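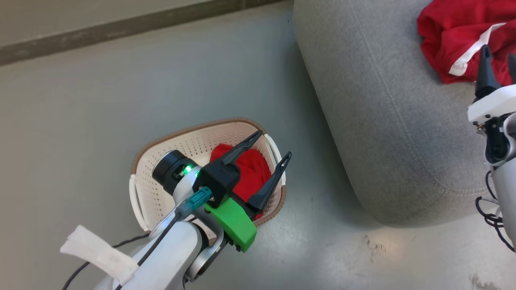 According to Eustaquio Maldonado, a spare set of fingers had to go on the July order or he would not sign it. He said this from the doorway with his coat on.

Teodoro Camacho kept typing. The order was already at its limit. Zillommont had quoted for the arms, the wrist cables and the service plan, and the service plan cost more than the cables and the spare fingers put together.

"Then drop the service plan," Maldonado said.

"The plan covers the motors."

"How many motors have we lost?"

Camacho looked it up. They had lost two, both at the old building in Gallegos, both in the same month. He wrote the number on the back of the quote and turned it around so Maldonado could read it. Maldonado read it and took his coat off.

They went through the list again from the top. Fingers were 128 a pair. A wrist module was 320 if they took the rebuilt ones, and the rebuilt ones came from Zarov with a shorter warranty. Camacho did not like buying from two places. He had once spent a whole spring being told by each supplier that the fault was in the other one's part.

"What about the basket work?" Maldonado asked. "Could we do that with one arm and put the other off until winter?"

"It can lift a shirt with one. It needs the other to find a corner."

"You're sure."

"Come and look at it."

They went down the hall. Camacho started the next piece and they stood by the wall with the quote between them. Neither of them spoke while the arms worked.
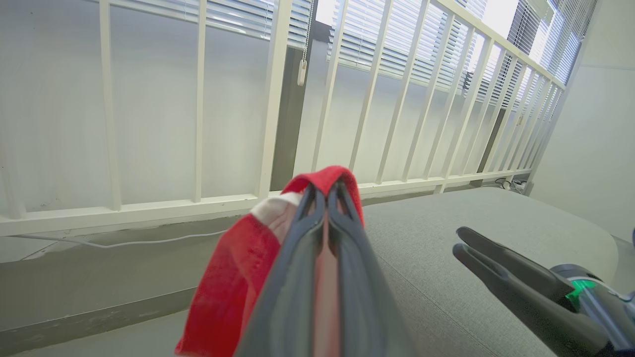
The second quote

Zarov called back at 3. The rebuilt wrists could ship right away, but the price was good only if the customer paid for freight. Camacho asked what freight came to, wrote it down, and asked the man to say it again.

Maldonado was eating crackers at the other desk. "Bad?"

"It eats the difference."

"All of it?"

"All but lunch."

So they stayed with Zillommont. Maldonado crossed out the new office chairs and moved that money to the fingers. Camacho kept the service plan, cut to a single year. He printed the order, and Maldonado signed it standing up, with his coat back on.

"If a motor goes in the second year," he said, "I'll remember this."

"So will I," Camacho said, and went to find a stamp.

Last updated: July

Home Stories Authors Submit Contact

Related stories
The Trutotcombe Invoice
Freight Not Included
A Desk by the Loading Door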